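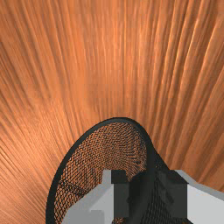
Last week I promised we'd get on to how timber dries, so let's start with the thing everyone trips over, which is that wood shrinks by different amounts in different directions. Along the length it hardly moves. Across the growth rings it moves a fair bit, and around them it moves roughly twice as much again (that's your tangential shrinkage, please learn the word). So before you cut anything, look at the grain. Long streaks like the ones in that orange-brown surface, fanning out past the black mesh container, are what I want you sketching in your notebooks, with an arrow for each direction of movement.

Now, moisture content. Weigh your sample, dry it in the oven, weigh it again. Take the dry weight off the wet weight, divide by the dry weight, times a hundred. Say my block goes in at 754 g and comes out at 524 g: that's 230 g of water, so just under 44 per cent. Still very green! And yes, you can get over 100 per cent with some species, I get asked every year.

For the practical you'll be in pairs, seven blocks a pair. Label them in pencil, because ink runs. Sivaprasad Chowdary has the key to the oven room. Reading for next time is the chapter on kiln schedules, and bring a calculator.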